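Hekus Glossary of Theatre Supplies

README for release 5

Hekus is a word list for people who order, store and label supplies in hospitals and teaching centres. It has 927 entries in British English. Each entry gives a preferred name, any other names in common use, and a short definition in everyday words.

The list began as a spreadsheet kept by Naveen Pathak at the Semwal stores office, where the same item could turn up under several names on one order form. It was put into its present shape in July.

Files

terms.csv: one row per entry
variants.csv: other names, linked by entry number
notes.txt: longer remarks on disputed terms
changes.txt: what was altered in each release

Columns in terms.csv

id: entry number, never reused
name: preferred name, lower case, singular
group: one of 10 group names (sutures, drapes, trays and so on)
definition: one or two sentences
status: current, old or under review 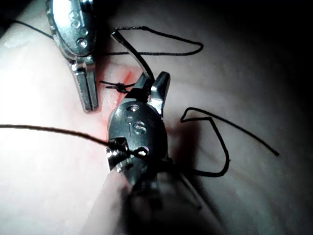
Group "sutures": lengths of dark thread on a pale tissue surface.

Spelling and style

Use "fibre", "grey" and "sterilise". Do not put trade names in the name column; they go in variants.csv with the type set to "trade". Plurals are left out unless the item is only ever spoken of in the plural, as with scissors and forceps. Hyphens follow the Edus style sheet, except in "reusable", which we write as one word.

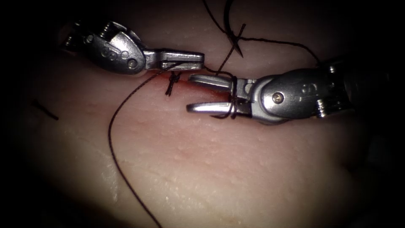
Entries marked "old" stay in the file so that past orders can still be read. If you load the list into Hiltine, filter them out first or they will appear in the search box.

Known problems

The drapes group has two entries for the same item, 2 lines apart, and they will be merged in the next release. Some definitions in the trays group are too long. Accented letters in variants.csv may show wrongly if the file is not opened as UTF-8.

Corrections

Send the entry number, the present wording and the wording you would like to Naveen Pathak. Please put each entry in a separate message.

Last changed: Sat 17 December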